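My first proper amplifier was a Bedesis, bought second-hand from a shop on Kaijage Street that smelt of solder and old carpet, and I have been trying to replace it with something better ever since. So when Ekden asked if I'd like to borrow their new integrated for a month, I cleared the shelf that same Saturday and got the kettle on. 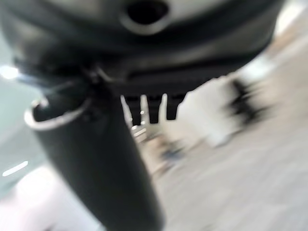

Ekden have always built their amplifiers slowly, and the new one took them 35 months from first sketch to finished unit. It costs £1,138, a lot of money in my house, though a good deal kinder than the £3,205 they want for the big one. Their taste runs to plain dark grey, slightly glossy and going silvery where the light catches it, and I must say I've grown fond of that sort of finish (it does show fingerprints, mind).

And the sound! I started with an old folk record and ended up, well past midnight, playing dance music through my Gatach bookshelf speakers and dreading a knock from next door. Voices have real body, the bass is firm without bullying anyone, and at low volume it still holds together. The remote is a bit mean for the price and I'd have liked a second pair of speaker terminals.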